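Marloes Dekker
September
3 min read

We use cookies to improve your experience. Accept / Manage settings

1/ Every few months somebody rediscovers the "never wring your dish cloth" rule and it goes round again. This time it came from the Imska newsletter. Wringing "breaks the fibers," they say. You should press the cloth flat between two towels. So now I have three wet things.

2/ I have been wringing dish cloths under the kitchen tap for as long as I've had a kitchen. They wear out from being scrubbed over burnt pans. I have yet to see one die of twisting.

3/ My whole method, which won't sell anybody a course: rinse under a thin stream, twist, rinse again, twist harder, hang up.

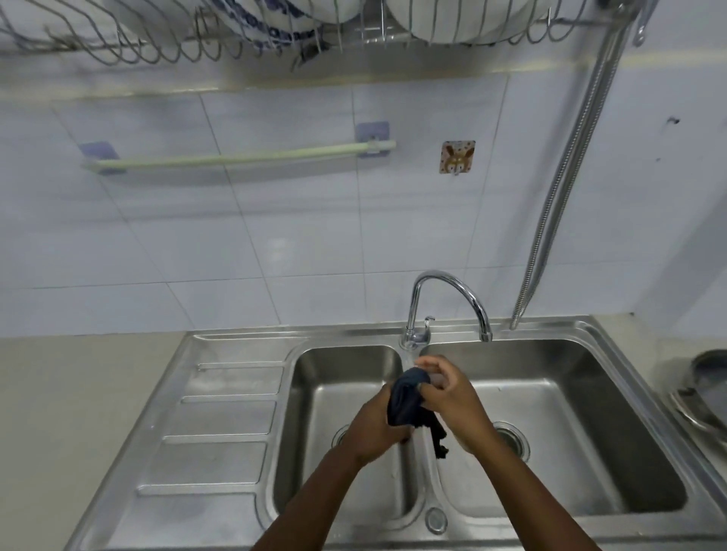
Do you need hot water for this? Cold does fine for a rinse, and the hot wash is the washing machine's job.

4/ The Imska post had 2219 likes last I looked. I read the replies for longer than I should have. I didn't find one person who had tested it. Plenty had bought the towels, though.

5/ Tsung-han Su asked me whether a full-blast tap gets the soap out faster. I doubt it. Mostly it gets soap on your shirt. The squeezing is what moves the soap. Keep the water low and work the cloth from one end to the other.

6/ And do it over the bowl, please, with the plates out of the way first. I have seen people wring gray water over a rack of clean glasses and then tell me about germs.

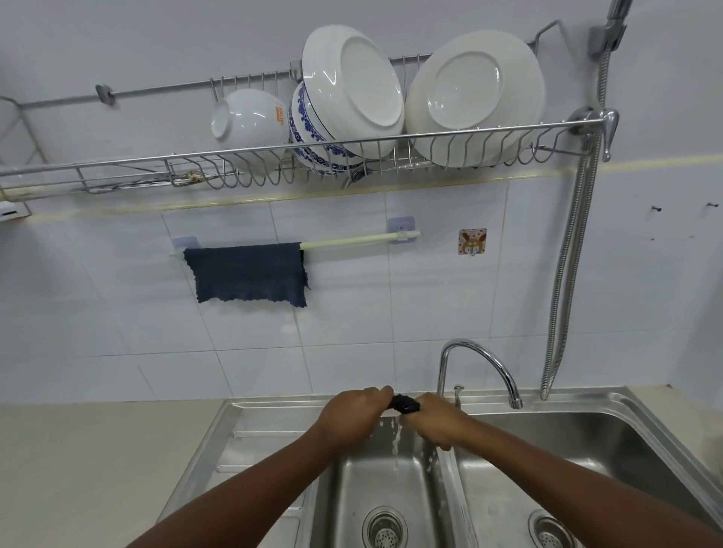
Low water, two hands, one small dark cloth.

7/ Now the drying. Gondetmont sells a "ventilated cloth station" for 50 dollars. It's a bar. You can read the product page twice, as I did, and it remains a bar.

8/ Cuiping Dong says hers keeps the cloth fresher. Maybe. She also started changing her cloth every 2 days when she bought it, so I know which one I'd credit.

9/ What I'd look for is a rod that lets the cloth hang open. Stick-on hooks are fine on clean, flat tile. Wipe the tile first and let it dry properly or you'll be picking the whole thing out of the sink by morning. 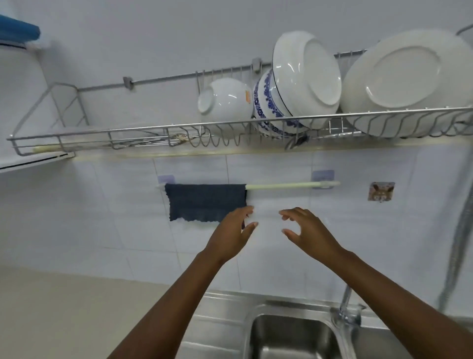 10/ Spread it out, too. A cloth folded in four over a rod stays damp in the middle, and then people blame the cloth, or the detergent, or the city water. I've heard all of them blamed for one fold.

11/ Dark cloths get sold as "stain resistant." They hide stains – a different service. I like navy fine, but I wash it on schedule and don't wait for it to look dirty.

12/ Jianhua Yan wants to know about microwaving them. I wouldn't. Put it in with the towels and use a different one tonight.

13/ If somebody has a real side-by-side, twisted against pressed, same cloth, same pans, send it over and I'll read it. Screenshots of the Imska post don't count. I've had four already.

Get new posts by email. Subscribe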